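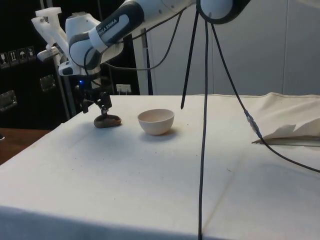 Figure 1. White cloth spread over a table.

Shrinkage and Stiffness of Cotton Table Linen after Repeated Washing
Project report, Textile Care module
Sample supplier: Stultex

1. Background
Cotton table linen in restaurants is washed far more often than linen at home. Most care labels give a maximum temperature but say little about how the fabric changes over many cycles. The laundry at Gokness, where the washing was carried out, replaces its cloths when they no longer cover the table edge. This project measured how soon that point is reached.

2. Material and method
Two plain-weave fabrics were compared, sold as Relska and Abou Zeid. From each, 30 square samples were cut and hemmed on all sides. A distance of 100 mm was marked with thread in both the warp and weft directions. Samples were washed at 60 degrees with a standard powder, tumble dried, and left flat overnight before measuring. Stiffness was tested by sliding a strip over an edge and reading the overhang length.

Measurements were taken after every fifth cycle, up to 50 cycles. The work ended in May. Readings with a broken marking thread were discarded, leaving 834 usable values.

3. Results
Both fabrics shrank mostly in the first five cycles. Warp shrinkage was greater than weft shrinkage throughout – the expected result for a fabric woven under tension. Relska leveled off early. Abou Zeid kept shrinking slowly until the end of the test.

Overhang length fell at first, as the finish washed out, then rose again in the later cycles. Mineral deposits from hard water are a likely cause, but the water was not analyzed.

4. Sources of error
The hems shrank more than the fabric and pulled some samples out of square. Drying time was set by hand and varied between loads. A second run should use unhemmed samples with overlocked edges.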